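Winlow Tracker Blocker
Home network privacy box, second edition

£165 with free UK delivery
In stock. Orders placed before 2 p.m. go out the same day.

I'm Vilmos Lakatos, and I run Winlow with Yasmine Bouazza. We sell a small grey box that plugs into your router and stops the apps and websites in your house from telling advertisers what you've been up to. There's no subscription and you don't have to make an account with us. You buy it, you plug it in, and that's the last we need to hear from you (although we do like getting emails!).

I started building these for myself. I'd been looking at a pair of walking boots on my laptop one evening, and by breakfast the same boots were on my phone, on the telly and on my mum's tablet, and my mum lives in a different town. I got properly cross about it. So I sat down with a network logger and watched what was leaving my own house overnight, while we were all asleep, and the list went on for pages. Photo apps, a torch app, the telly (the telly was by far the worst), and little social media buttons on pages I'd only had open for a minute.

The box sits between your router and everything else. When an app asks to be connected to an address we know belongs to a tracking company, the box says no, and the app carries on without it. You'll still be able to use your social networks. I'm on a couple of them myself and I'm not about to tell anyone to leave, my whole family arranges Christmas on one. What stops is the bit where the network follows you round the rest of the internet.

What you get

The Winlow box, a flat network cable, a power supply with a UK plug, and a printed booklet that Yasmine wrote and I wasn't allowed to touch. It's much better for it. The booklet covers routers from most of the big providers, with the menus written out step by step.

Setting it up

Plug the cable into any spare socket on the back of your router, plug in the power, and wait for the light to stop blinking. Then open the Winlow page in your browser (the address is on the bottom of the box) and pick Gentle, Normal or Strict.

I'd start on Normal. Gentle only blocks the big ad networks and is good if you share a house with someone who gets fed up quickly. Strict is what I use, but it does break a few things, mostly shopping sites with cashback links and one or two quiz apps.

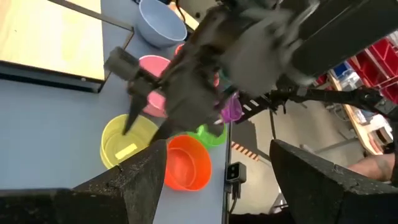
If something does stop working, there's a big Pause button at the top of the page. It gives you ten minutes with everything switched off, then turns itself back on. You can also allow a single site for good, which is what I've done for my bank.

The block list

Masaru Uchida looks after our list and sends out an update every Thursday. The box fetches it by itself in the night. At the last check there were 153 tracking companies on it, and between them they use far more addresses than that, so he's a busy man. If you spot one that's got through, use the Report button and it goes straight to him.

What we can see

Nothing about your browsing. The record of what's been blocked stays on the box, and you can wipe it whenever you like or tell it not to keep one at all. The box contacts us to fetch the list, and we don't store your address when it does. I've had people ask why they should swap trusting one company for trusting another, and I think that's a fair question, so the full code is on our download page for anybody who wants to go through it.

What it won't do

It can't help once you're out of the house and on mobile data. It doesn't remove anything a company already holds on you, you'd need to write to them for that (there's a letter in the back of the booklet you can copy). It won't stop a social network seeing what you do inside its own app either. And it isn't antivirus, so please keep yours.

Specification

Size: fits in a coat pocket
Connection: network cable, no wifi needed
Devices covered: everything on your home network
Modes: Gentle, Normal, Strict
Updates: weekly, free for the life of the box
Guarantee: 2 years
Colour: grey

From people who've bought one

"I'd put it off for months thinking it would be fiddly and I was done before the kettle boiled. My only grumble is that the light is a bit bright for a bedroom." Kiyoshi Furukawa

(We've fixed that one! Boxes sold since February have a dimmer setting under Options.)

Delivery and returns

We've sent out 2,000 of these so far and they all go by tracked post, which I do realise is funny. If you don't get on with it, send it back within 30 days and we'll refund you in full, including what you paid for the return postage.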